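Skotum: theater incident notices, data card

Version of Jun 9, 2019. Maintained by Shobha Rodrigues and Borislav Shehu.

Contents
3,882 short notices of closures, canceled shows and audience injuries at performance venues, one notice per row. Text is in English. Each row has an ID, a venue type, a cause code and a count of people hurt, left blank where the notice gives none.

Labels
There are 24 cause codes. Three readers coded every row. Ties went to Deepika Unnithan.

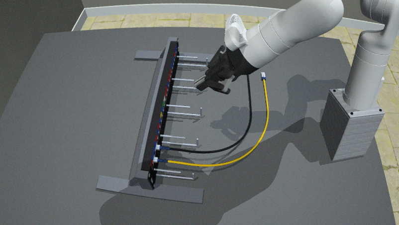
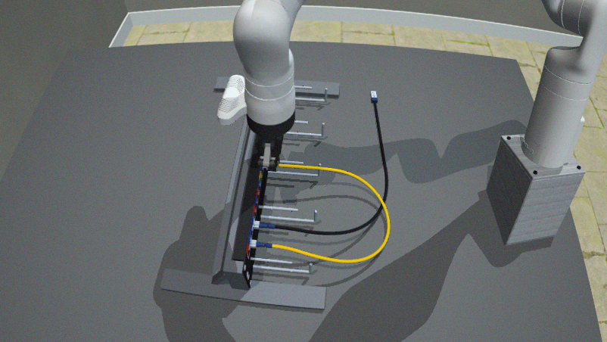
Cause codes follow what the notice says, even when a later report disagrees. Code 4 covers falling plaster and other ceiling damage. Code 11 covers stage wiring and patch panels - a black panel with a row of small colored ports, like the one on the gray table, goes under 11 whether it carries sound, light or data. House lights have their own code, 12.

Known problems
Small venues are thin before August. Injury counts mix cuts, falls and shock. Touring shows may appear twice under different venue IDs.

Files
notices.csv
codes.txt
splits/

Send corrections to Tharun Subramaniam with the row ID.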